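How to Test Whether a Robot Arm Can Put Breakfast on a Plate

Posted January 2, 2018

People ask whether a machine can make breakfast yet. Cooking is a separate problem, with heat and grease in it. Plating is a better place to start. You give the arm some toast and some fried eggs and ask it to put one egg on one slice on a clean plate. It takes an afternoon to set up, and it tells you a lot about how ready the arm is for a kitchen.

You need an arm with a gripper, a table, a cloth, three plates, a few slices of toast and a few fried eggs. Play food is fine for practice. Get the arm working on that before you try the real thing.

Step 1. Cover the table. Use a cloth with printed grid lines if you can get one. The lines let you put plates back in the same spot after every try. Smooth it down, but don't worry about small ripples. Home tablecloths have them too.

Step 2. Set out the plates. Toast goes on one, stacked a little crooked. Eggs go on the second. The third stays empty and goes at the front, where the arm can reach it without crossing over the others. We use round plates with a raised rim. Flat trays make the job too easy.

Step 3. Add some clutter. Four small foam cubes in different colors will do. The arm should leave them alone. Move one or two of them between tries, and write down any that get bumped.

Step 4. Write the task as two moves. First move: take the top slice off the stack and set it on the empty plate. Second move: pick up an egg and set it on the slice. Score them separately. An arm that gets the first and misses the second has still told you something.

Step 5. Check the height of the gripper over the toast before you let it close or open. Too high and the egg slides. Too low and the fingers press into the bread.

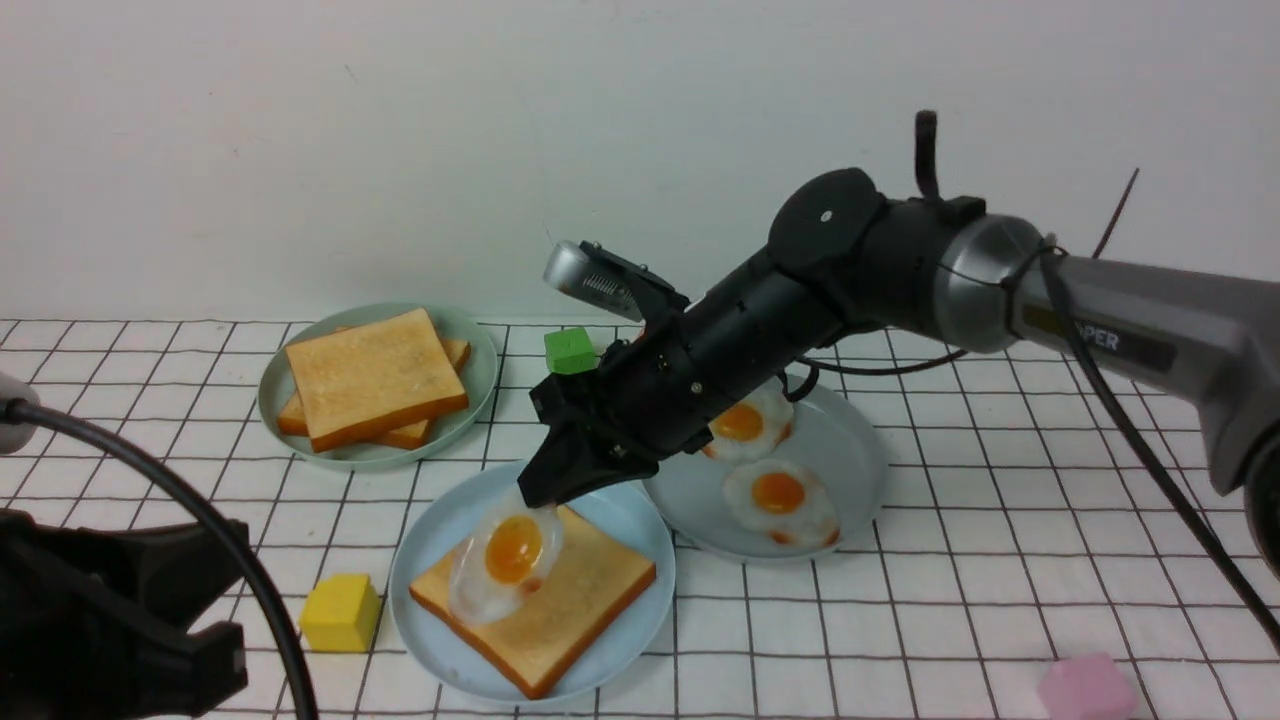
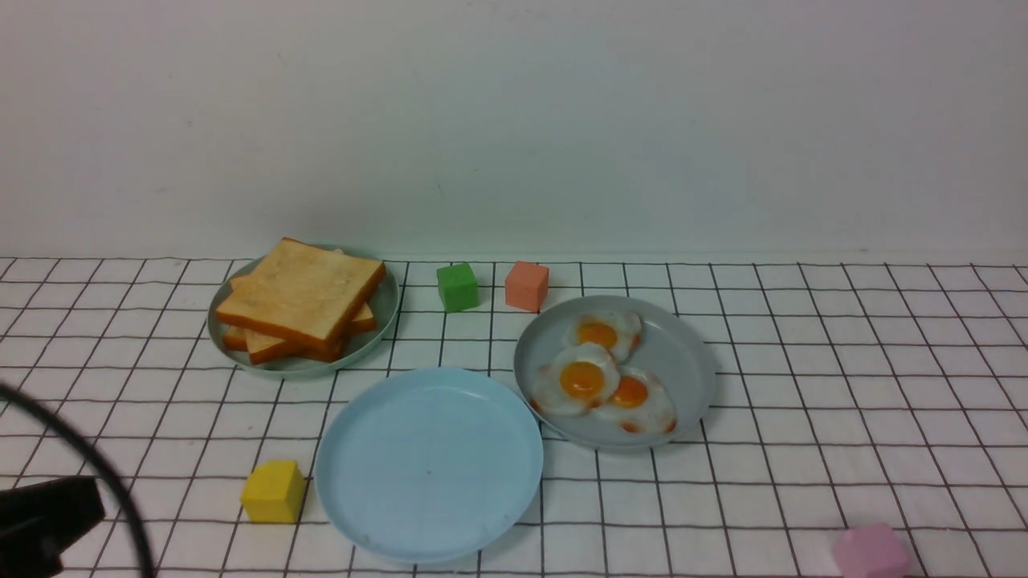

First picture: gripper over the toast and egg on the front plate. Second picture: front plate empty, toast at left, eggs at right.

Step 6. Run it. Do one try, reset everything, and do the next. Don't fix the plate by hand halfway through. If the egg ends up hanging off the toast, that is the result. Decide before you start how far over the crust still counts. We allow a little overhang as long as the egg stays put when the plate is carried to the counter.

Step 7. Keep a simple log. Ours has a column each for toast placed, egg placed, cubes touched and time taken.

Our last round was 133 tries. The toast move was fine in all but 19 of them. The full plate, toast and egg both, came out right 56 times. Most of the bad ones were eggs picked up by the edge, or two eggs lifted together when they overlapped on the plate. If your arm does much better, spread the clutter closer to the plates and try again.

So can it do the chore? For a shop counter, no. A person does this in a few seconds while talking to somebody else. For a slow kitchen where a missed egg is no great loss, it is getting closer, and toast by itself is nearly there.

Common problems

The gripper takes two slices. Stack them more crooked so the top one has a free edge.

The egg sticks to the fingers. Wipe them down between tries and open the gripper more slowly.

The arm's cable drags over a plate. Clip it farther back and leave enough slack for the full reach.

We plan to repeat the test in April with a bowl in place of the front plate. The log sheet is on the Prekunard downloads page.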